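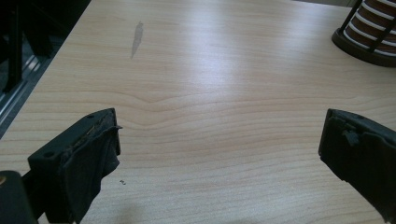 Multska folding side table for performers, model with the cloth skirt

I do magic and a little juggling for children, mostly at birthdays, libraries and summer fairs. I bought the Multska table last July, so I have used it for almost one full season before writing. In this time I did 76 shows with it. I think it is enough to say something fair.

Before, I was working from an old suitcase on a stand from the company Pasichnyk. The suitcase is charming and the children like it, but it opens in only one way, and if the family puts you in a corner of the living room, then half of the audience sees your secrets. I wanted a table which hides things from three sides and which I can carry with one hand, because the other hand has the speaker.

The Multska comes in a flat black bag. Inside are the top, one center pole in two pieces, a base with three legs, the skirt and a small shelf. The instructions are one sheet and the drawings are good. The first time I needed a quarter of an hour. Now I am ready before the mother has finished to explain me where is the bathroom.

What I like most is the shelf. It hangs behind the skirt, at the height of my hand when the arm is relaxed. I don't have to bend or look down. In my routine with the sponge rabbits I must get rid of two rabbits and take a big one, and with the suitcase I always had to turn my body a little. Some child in the first row would shout "he has it behind!" and he was right. With the shelf this happens much less. The shelf has a soft lining, so coins and rings make no noise. A metal cup makes noise anyway, so put it down slowly.

The height is adjustable, but only in three positions. The lowest is good for small children sitting on the floor. The middle one I use for school age. The highest is too high for me, and in this position the table also moves when you touch it. I would not put a glass of milk on it.

This brings me to the base, the weak side. On a hard floor it is good. On thick carpet it is acceptable. On grass it is bad. At one fair the wind took the skirt like a sail and the whole table went down in the middle of the rope trick. The children thought it was the best part of the show, so I bowed, but my egg bag was in the mud. Since then I hang a small sandbag on the pole when I work outside. The company should sell one together with the table, or at least put a hook. I made the hook myself from a key ring.

The skirt is black and closes with a hook-and-loop strip. It doesn't wrinkle much, and I wash it in cold water. The color went a little gray after the third washing. The strip is also loud when you open it, so don't change anything during a quiet moment. You can order the skirt in red, but red was not in stock when I asked, and later I stopped asking.

I also tried for two weekends the Liltuvon table, which a colleague from my magic club lent me. It is prettier. The top has a gold border and the legs are strong, and outside it stands better than mine. But it weighs almost double and the bag doesn't have a shoulder strap. If you work in theaters and you park next to the stage door, the Liltuvon is maybe the better table. If you go up to the fourth floor without elevator, take the Multska.

One thing about service. After 2 months the screw that holds the pole lost its plastic head. I wrote to the shop, Arkilus, and they answered next day and sent me two new screws without asking for payment. The envelope took nine days to arrive – in this time I used a screw from my bicycle, and it fitted. I was happy with the shop, although I would prefer a screw which doesn't break.

I paid 100 dollars plus shipping. For a table of this kind it is a middle price. There are cheaper ones, but those I saw had no shelf, and for me without the shelf there is no reason to buy.

Good: light, quick to set up, the shelf, friendly shop.
Not good: wind, the highest position, the screw, the noise of the strip.

For indoor birthday parties I recommend it. For street work I would look for something heavier. I will keep mine, and I have already ordered a second skirt, again in black.

Posted 2006-05-23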